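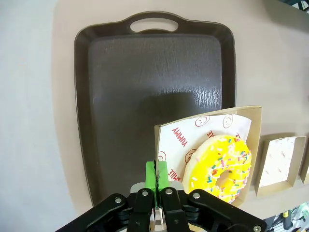
Porque é que a superfície da bandeja castanha fica sempre com marcas, mesmo quando o papel está bem posto na caixinha?

O papel protege o cartão, mas a cobertura do donut passa por cima da borda quando se inclina a caixinha mais do que devia, e a gordura fica na superfície lisa da bandeja.

Julho, caderno da copa, bancada 2. Continuação das notas sobre servir os donuts no intervalo da tarde.

Comecei às 15h. Usei a bandeja grande castanha escura, a de cantos arredondados e com a pega recortada. Para mim é a melhor que temos, porque a borda levantada segura as caixinhas se alguém caminha depressa. O defeito é o brilho: debaixo da luz do teto, qualquer dedada se vê logo. Lavei-a com água morna e sabão neutro, sequei com o pano de algodão e depois passei outra vez o pano seco. Com papel de cozinha ficaram pelos, não repetir.

As caixinhas são as de cartão kraft, com o papel branco de letras vermelhas, YUMMY e SMILE, e as carinhas. Os colegas da Zallia preferem este papel ao liso. Eu não tenho preferência, mas noto que o liso escorrega mais dentro do cartão. Convém dobrar o papel nos cantos antes de pôr o donut, se não, ele levanta e cola-se à cobertura.

O donut amarelo com granulado de cores é o mais difícil dos que experimentei. A cobertura parece firme e não está. Se o pego pelo lado, onde se vê a massa clara, não fica marca. Se o pego por cima, perde granulado e fica a forma do dedo. Escrevi isto também na folha da Fesholm, na linha 32, mas a folha fica na gaveta e ninguém a lê, por isso repito aqui.

Encomenda: a referência do papel no catálogo da Tirkinier é 1108 e a das caixinhas é 531. Na última vez troquei as duas e recebemos papel a mais. Confirmar antes de enviar. A Cherkaoui tem caixinhas um pouco mais altas, que talvez sejam melhores para esta cobertura. Pedi uma amostra, ainda não respondeu.

Para a próxima vez:
- pôr a caixinha na bandeja já direita, e só depois rodar
- deixar a pega da bandeja livre, com espaço para a mão
- experimentar um pano fino por baixo das caixinhas, para não arranhar
- perguntar se o granulado se pode comprar à parte

Às 17h lavei outra vez a bandeja. Falta limpar a mesa bege e arrumar o papel que sobrou.

Caderno da copa, Fesholm | Contacto: extensão 32 | Voltar ao topo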